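Serilero 2 review: good labeling tool, pushy defaults

Short version: bought it in January for our demo cleanup, would buy it again, would not install it on a laptop. Longer version below, written between runs so forgive the mess.

Serilero takes gripper recordings and cuts them into episodes. Approach, grasp, lift, place, release. You give it video plus finger width, it gives you a timeline with segments already on it, and you fix what it got wrong. Exports to whatever your trainer eats. We feed ours to a small policy for a desk tidying task, stationery into a clear organizer. Not glamorous. Clear plastic and white tubes on a white table, so a decent stress test for anything that claims to see edges.
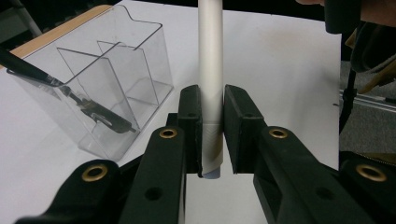

White tube upright between the fingers, clear organizer to the left.

Install first. Painless on the workstation, 90 seconds and done. On my laptop it ate all the memory and died twice. The docs mention a low memory mode. Could not find it. King-fai Tse found it, it's a flag in the config file and not in the menus anywhere.

Auto segmentation is the reason to pay. We ran 200 episodes through it and I only touched 50. The grasp boundaries are very good when the finger width signal is clean. When the signal is noisy it chops one grasp into three tiny ones and you have to merge them by hand, and merge is two clicks deep. Why. Put it on a key.

Object tracking is a different story. White tube on white table, fine most of the time, drifts onto its own shadow now and then. The clear organizer, forget it. The box outline jumps between the walls and the dividers like it can't decide which one is the object. I ended up drawing the organizer once per episode and locking it. Locking works great and I wish it was the default for anything that doesn't move.

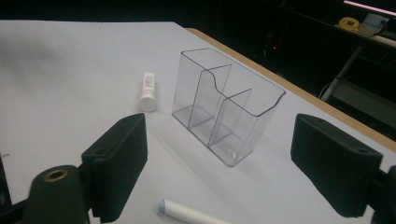
Yu-ting Hsu
Perception and tooling engineer

Some things I changed right away:

Smoothing window. Ships way too wide, rounds off the release so the segment ends late. Cut it in half.

Minimum segment length. Raise it. Kills most of the tiny fake grasps.

Auto save. Off by default, seriously. I lost an hour of edits the first afternoon and said some words.

Now the planner preview, wich I expected to hate. It takes your labeled segments and draws a rough path for the next grasp over the video, so you can tell if your labels make sense before you burn a night of training. It's a sketch, it knows nothing about collisions with thin walls, but it caught a batch where I had place and release swapped. That alone paid for a month.

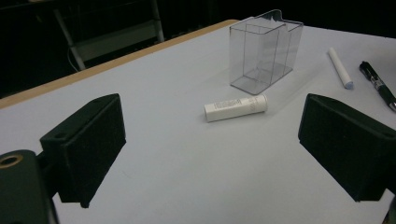
Speed is OK. Scrubbing is smooth, export is slow, and the progress bar sits near the end for ages. We had one job of 2188 frames where I figured it had hung and killed it. It had not hung. Chia-hao Kwan runs his exports from the command line now and they seem quicker, no idea if thats real.

Support answered the same day on both tickets. One fix was in the next build, the other is "on the roadmap".

Compared to Galtudix, which we had before: Galtudix has the nicer timeline and much better hotkeys. Serilero has the better first guess. I'll take the first guess, less clicking overall.

Good: auto grasp segments, object locking, planner preview, support
Bad: clear plastic, merge buried in a menu, export bar, memory use

Four out of five. Going to try the new tracker build once it's out of beta and will update the score if the organizer stops jumping.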